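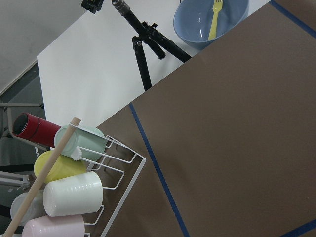

상차림 연습용 테이블에 구역을 표시할 때 가장 먼저 할 일은 무엇일까요?
상판을 종이로 덮고, 종이가 밀리지 않게 가장자리를 고정하는 일입니다.

발표 메모 / 종이와 테이프로 만드는 연습 테이블
Gikala 생활공방 나눔 모임, 2025년 3월 4일

시작 (천천히, 웃으면서)
질문을 먼저 던지고 잠깐 기다린다. 보통 "줄부터 긋는다"는 대답이 나온다. 저도 처음엔 그랬다고 말하기! 맨 상판에 테이프부터 붙였다가 떼어 내느라 저녁을 다 보낸 이야기, 짧게만.
오늘 주제는 정말 소박하다. 종이 한 겹, 테이프 몇 줄. 그런데 저는 이 조합이 너무 좋아서 2월 내내 이것만 만지고 살았습니다(이 대목에서 Teodoro Toledo 씨가 분명 웃을 것이다. 같이 했으니까).

종이 이야기
갈색 무광 종이를 권한다. 흰 종이는 조명 아래에서 눈이 금방 피곤하고, 무늬 있는 종이는 그릇이 묻힌다. 첫 슬라이드의 갈색 종이와 연한 파란색 그릇을 한 번 가리키고, 색 차이가 얼마나 시원한지 봐 달라고 할 것. 그릇 안의 연노란 포크까지, 저는 이 배색을 진짜 좋아합니다.
종이는 상판보다 넉넉하게 자른다. 공방에서 쓰는 것은 Trendale 롤이고, 긴 테이블 하나에 395cm를 끊어 썼다. 남은 건 서랍 깔개로.
구김은 손바닥으로 가운데에서 바깥으로. 자로 밀면 종이에 자국이 남는다. 이건 시연하면서 말하기.

테이프 이야기 (여기서 목소리 키우기)
진한 파란색 마스킹 테이프! 갈색 위에서 이만큼 또렷한 색을 아직 못 찾았다. 초록도 해 보고 노랑도 해 봤는데 노랑은 저녁 조명에서 거의 안 보였다.
붙이는 순서:
바깥 테두리를 먼저 잡는다.
긴 줄은 둘이서 양 끝을 잡고 한 번에 내린다.
가운데 줄은 맨 나중에.
모서리는 겹쳐도 괜찮다. 겹친 끝이 길게 남으면 소매에 걸리니 가위로 정리한다.
Marcelino Vallejo 씨의 질문이 지난번에 좋았다. "줄이 꼭 똑바로여야 합니까?" 제 답은, 그릇을 놓을 칸이라면 조금 기울어도 충분하다는 것. 다만 여럿이 같은 칸을 나눠 쓸 때는 기준선 하나만이라도 자를 대고 긋자.

다음 슬라이드로. 넘기고 나서 셋까지 세고 말 시작.
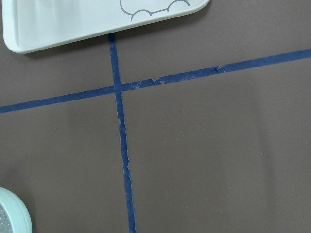

사진 2. 파란 테이프 두 줄이 교차하는 자리, 위쪽은 흰 플라스틱 트레이

세로줄부터 보게 한다. 교차점 아래쪽, 가장자리가 찢기고 조금 들떠 있다. 저는 이런 줄을 보면 반갑습니다. 손볼 곳이 바로 보이니까요!
들뜬 테이프 손보는 법:
손톱으로 누르기보다 마른 천을 접어 길게 문지른다.
그래도 일어나면 그 부분만 잘라 내고 새로 잇는다. 위에 덧붙이면 턱이 생겨서 납작한 접시가 흔들린다.
종이 섬유가 같이 뜯겨 나온 자리는 욕심내지 말고 종이째 갈자.
가로줄은 비스듬하게 올라간다. 칸 네 개의 모양이 서로 다르다는 점을 짚고, 어느 칸에 큰 접시를 놓겠느냐고 청중에게 물어본다. 답이 갈릴수록 재미있다. 손 드는 분이 없으면 앞줄부터.

함께 해 보기 (20분)
두 사람에 종이 한 장, 테이프 한 롤. 자기 테이블에 십자를 만들고 그릇 하나, 포크 하나를 놓아 본다. 다 되면 옆 조와 자리를 바꿔 앉아서, 남이 나눈 칸에 차려 본다. 저는 이 순간이 제일 신난다. 왼손잡이가 나눈 칸에 오른손잡이가 앉으면 포크 둘 곳부터 달라지거든요.
테이프 폭을 묻는 분이 있으면: 너무 넓으면 칸이 좁아 보인다고 답하고, Ortner 견본과 Semov 견본을 나란히 돌린다. 가격 질문은 쉬는 시간에.

치우기
테이프는 낮은 각도로, 천천히. 종이를 다시 쓸 생각이면 한 손으로 종이를 누른 채 뗀다. 뗀 테이프는 공처럼 뭉쳐서 종이 부스러기를 찍어 내는 데 쓰고 버린다. 이게 은근히 잘 된다!
종이는 말아서 보관한다. 접은 자국은 다음에 폈을 때 그릇 밑에서 꼭 티가 난다.

잊지 말 것
유인물 94부, 입구 쪽 탁자에.
가위는 조마다 하나씩.
다음 모임은 유리컵과 받침. 관심 있는 분은 나가는 길에 종이에 이름을 적어 주세요.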